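Category: Planning & Purchasing > Workcells

How to Budget for a Two-Arm Tabletop Station

A quote for a pair of arms covers the arms. It usually covers the controllers and a power cable for each, and sometimes a basic gripper. Everything else that makes the station usable is on you, and if you leave it out of the request you will be back asking for more money before the first task runs. These steps are the ones we use at Masent when a group wants a new station for household-type work such as wiping, sorting and clearing dishes.

Step 1. Write the task list first

Put down the tasks you want to run in the first year, in plain words. "Wipe crumbs off a table with a sponge" is enough. Beside each one, write whether it needs one arm or both, the heaviest thing to be lifted, and the farthest point to be reached. Reach and payload are the two numbers that move the price most, and people tend to guess high on both. If the heaviest item on your list is a full salad bowl, you don't need an arm rated for machine parts.

Step 2. Split the request into four lines

Use these headings:

Arms and controllers
Grippers and fingers
Table, mounts and cameras
Consumables and spares

Keep shipping and import charges inside the line they belong to. A separate shipping line is the first thing a reviewer cuts, and you will still have to pay it.

Step 3. Price the table and the room

Measure the floor space with both arms at full reach, then add walking room on every side. Check the outlets before you order. If cameras are going on the ceiling, price the mounts and the long cable runs, and ask who is allowed to go up the ladder. At our building that meant an outside electrician and a wait until May.

For the table, pick a top you can replace. Wiping tasks are hard on a finish, and a worn patch changes how a sponge drags. Get a second top quoted along with the first.

Step 4. Work out consumables per task

Most requests are short here. Take each task and list everything that gets used up or dirty. For wiping, that is sponges, whatever you scatter on the table as crumbs, and something to clean up with afterward. Bowls and play food last longer but they do get dropped. We order sponges in boxes of 100 and keep 40 on the shelf as the reorder point.
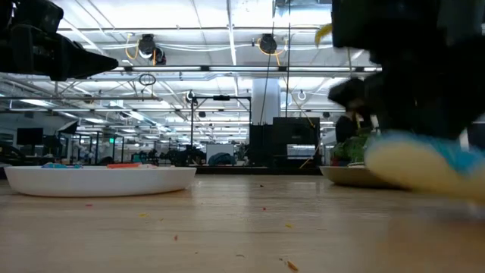

Jarlath Geraghty wrote in to say that his group's sponge order was never the problem, it was the fingers. They went through three sets of soft pads in the first season because the pads picked up grit, and the supplier sold them only as a full gripper kit. He would put the price of replacement pads in the first request and ask for it in writing.

We have added that to our own checklist. Ask the gripper supplier whether pads, fingers and screws are sold separately, and how long they take to arrive. Sendus lists its pads by the pair. Gultetti sells them with the finger attached, so the cost per change is higher but the swap is quicker. Either is fine if you know before you buy.

Step 5. Put hours against it

Equipment requests often leave out people. Plan on 250 hours of staff time to get a two-arm station from crates to daily use. That includes mounting, camera calibration, safety sign-off and the first round of broken cables. If your hours are paid from another budget, note which one.

Step 6. Decide on used or new

A used arm can be a good buy if the controller comes with it and the software can still be updated. Ask for the running hours and a video of each joint moving through its full range. Avoid mixing a used arm with a new one of a different model at the same table. You will keep two sets of spares and two sets of settings.

Step 7. Get the quotes and hold something back

Ask for quotes that stay valid through your approval period. Ours takes one quarter, and two suppliers had to requote last time. Keep the spares line untouched until the station has been running for a month. By then you will know which part breaks.

The request sheet we use is a single page with the four lines from Step 2 and a column for lead time. Fill in lead time even when you're unsure of the price, as the slowest item sets your start date.

Written by Jonatan Lindqvist

Related guides
Choosing a Gripper for Soft and Wet Items
Bite Station: What We Spent in the First Year
Ceiling Camera Mounts and Cable Runs
Lease or Buy? Small Arms Compared

© Masent. All rights reserved. | Contact us | Back to top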